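Zendside Feelings Cards for Families

Ages 3 to 7
Set of 25 picture cards, 2 blank cards, cloth pouch and parent booklet
Card size: large enough for two small hands

We made the Feelings Cards for the moment when your child is on the kitchen floor, furious about a broken cracker, and can't tell you what is wrong. Young children feel everything at full volume long before they have the words for it. Give them a few words and a friendly face to point at, and the whole house gets a little easier to live in!

Each card shows one child with one feeling. On the back is the name of the feeling, a short line to read out loud, and a question you can ask. The card for "left out," for instance, reads: "Everyone is playing and I don't know how to join." The question underneath is "What could a friend say to you right now?" Some children answer right away. Others carry the card around for a week and then answer in the bathtub.

The drawings are by Hwa-young Nam, who also illustrated our Mornitz bedtime stories, and we love how much she can do with an eyebrow. She drew "nervous" and "excited" as a pair (same child, same pose, nearly the same face) so you can talk about how close those two feelings can be. 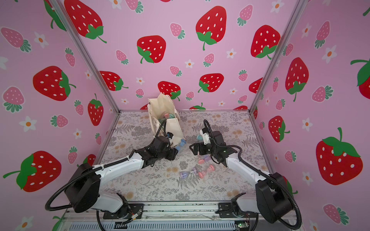 How to use them

Start small. Pick four or five cards your child already knows, such as happy, sad, mad, sleepy and scared, and leave the rest in the pouch. Spread them out at breakfast and choose one each. Grown-ups choose too! Children are fascinated to learn that you felt worried on the way to work, and they are often very kind about it.

After a week or so, add a new card whenever a word comes up in real life or in a story. The trickier ones, like "jealous" and "embarrassed," usually make more sense from age five.

Please don't bring the cards out in the middle of a meltdown. Wait until everyone has had a drink of water and a cuddle, then look at them together. If your child doesn't want to talk, put them away and try another day.

The blank cards are for your own family's feelings. One of our testers at the Skumisitz playgroup made a card for "missing Grandpa's dog" — it got more use than any of ours.

What the booklet covers

Short games for two or more players, including Guess My Face and the Phan memory game. Ideas for siblings of different ages. A page on talking about anger without making a child feel bad for being angry. Simple bedtime questions.

Materials and care

Thick card with rounded corners and a matte coating. Wipe with a barely damp cloth and dry right away. The pouch can go in the washing machine on cold; take the cards out first (we've forgotten, more than once).

Good to know

Words on the cards are in English. A Spanish set is planned for July. Single replacement cards are available, so a chewed "proud" doesn't spoil the set.

Item number: 768
Packed weight: 275 g
Ships in a flat cardboard box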